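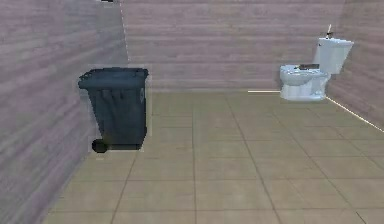 Computer rendering of a small restroom with a tiled floor

Plevetti College Alumni Boards > Career and Mentoring > Should mentors be matched by major?

Started Tuesday, March 16, 2004

R_Engstrom
I signed up as a mentor again this year and the form has changed. It used to ask what you did for a living, where you grew up, whether you were the first in your family to go to college, and whether you'd served. Now it asks for your major and your graduation year and that's it. The letter that came with it says all matching will be done by major starting in the fall.

I majored in geology. I spent 22 years in the Army and never used it once. My last two students wanted to know about ROTC obligations, how to ask for a deferment for grad school, and how to talk to parents who thought the whole thing was a waste of money. I could help with all of that. I could not help anyone with geology.

Does anyone know who decided this, or whether it's final?

Roald Engström

tbugti
It's final for this fall as far as I know. I asked when I got the letter. The office told me that students complained on the survey that their mentor "wasn't in my field." There were 400 students in the program last year and that was the most common complaint.

I'm going to disagree with you though. I'm an accountant. My student last year was an accounting major and we had something to talk about from the first phone call. The year before they gave me a theater student because we both came from Nusadlow. We talked about Nusadlow for ten minutes and then we were done.

halliday_b
What was the theater student supposed to want from you, though? Did anyone ask?

tbugti
He didn't know, and I didn't either. That's my point. With the accounting student it was the exam, the internships, which firms to stay away from.

halliday_b
Then I'd say the problem was matching by hometown. Hometown is a poor way to do it too.

I was the first one in my family to go past high school. When I got to campus I had no idea you could drop a class. I sat in Chemistry 102 until the final and failed it because I thought leaving would get me thrown out. A chemistry mentor would have told me how to study for Chemistry 102. I needed somebody to tell me there was a form and it was due in week six.

I've had three students since I started doing this and every one of them had something like that. One thought office hours were for when the professor wanted to be left alone. She'd gone most of a year without going to one.

Beathag Halliday

Lilla O
Office hours! I thought the same thing. I thought it was like a doctor's office and you'd be billed.

R_Engstrom
Beathag, yes. My father drove a bread truck and I didn't know what a transcript was until the recruiter asked for one.

tbugti, I don't doubt it worked better for you. If a student knows what she wants to do and there's a mentor who does it, match them. What I object to is taking the other questions off the form. It's one page. Leave them on and let whoever does the matching read them.

tbugti
Whoever does the matching is one person with a spreadsheet and a part-time student worker. She can sort a column. She can't read every form and think about it. I'm not being smart, I asked her how it works and that's what she told me.

baldur_th
I used to be the person with the spreadsheet, so I'll say something about it. I worked in that office until two years ago.

We did read every form. It took most of February to get the forms back and then three weeks to match them. Nearly all of that time went to chasing mentors who hadn't returned their forms, and very little of it to reading. If they want to save time they should set a deadline and keep to it.

On the survey, I would be careful. "Not in my field" was a box you could check. "Did not understand how college works" was not a box. You get the complaints you print.

Also, a lot of students change majors. The ones who came in as pre-med and left as something else usually ended up with a mentor in the wrong field by sophomore year no matter what we did.

Baldur Þórarinsdóttir

halliday_b
Thank you. Could a student ask to be switched when you were there?

baldur_th
Yes, if they called. Few of them called. The ones who most needed to switch were the ones who didn't know they could, same as your Chemistry class.

kestrel88
Unpopular opinion but I don't think the college owes anybody a life coach. A mentoring program in the career office should be about careers. If kids don't know about drop forms that's what advisors and orientation are for. I mentored two years and quit because I was getting calls about roommates.

Lilla O
I don't think anyone said life coach. And orientation was one day when I went. They gave us a folder.

kestrel88
It's three days now and they still get a folder. They don't read the folder. That isn't a mentor's job to fix.

R_Engstrom
I took plenty of calls about roommates. In the Army I took them from people who were 30 and had kids. They took five minutes, and then a lot of the time there'd be a real question at the end.

I'm not saying you have to do it. I'm saying some of us signed up for that part.

kestrel88
Fair enough. Then run two programs. One for careers, matched by major. One for whatever you want to call the other thing.

halliday_b
I could live with that if the second one got any money. Does anyone know where the Flunow grant goes? I thought it was meant for first-generation students.

baldur_th
The Flunow grant was $2,000 a year when I was there. It paid for the fall dinner in Rizvi Hall and the printing. It says "student mentoring" in the agreement, nothing more specific. It could pay for a second dinner if somebody found a cheaper caterer for the first one.

tbugti
The chicken at the first one could be cut with no loss to anybody.

To be clear I'm not against two programs. I just don't want to go back to being matched because we both know where the feed store is.

Lilla O
Question from someone who hasn't mentored yet. I majored in French and I'm a dispatcher for a trucking company. Under the new form do I get a French major? I haven't spoken it since graduation. I'd like to do this but I don't see what I'd tell them except that you can major in French and be a dispatcher.

halliday_b
Lilla, that's worth telling a French major. I'd have paid to hear it.

R_Engstrom
Write it in the margin. That's what I did on mine. I wrote "retired Army, first in family, glad to talk to anybody" across the bottom. Baldur, would that have been read?

baldur_th
In my time, yes. We got notes in the margin on maybe one form in ten and I kept those in a separate pile because they were easy to place. I can't speak for how they do it now. If the forms get typed into the spreadsheet by the student worker, the margin doesn't get typed.

I would call as well. Ask for the program coordinator by title, because the front desk will otherwise send you to the giving office.

tbugti
Can confirm about the giving office. I was on the phone 15 minutes and came away with a pledge card.

R_Engstrom
I'll call Thursday and post what they say. If anybody else plans to call, please do it separately. One letter with a lot of names on it gets one reply.

halliday_b
I'll call too. I'm going to ask about switching, and whether they tell students about it in writing.

Lilla O
Sent my form in this morning with a note on the back. I forgot you said the margin. Is the back worse?

baldur_th
The back is worse. Call.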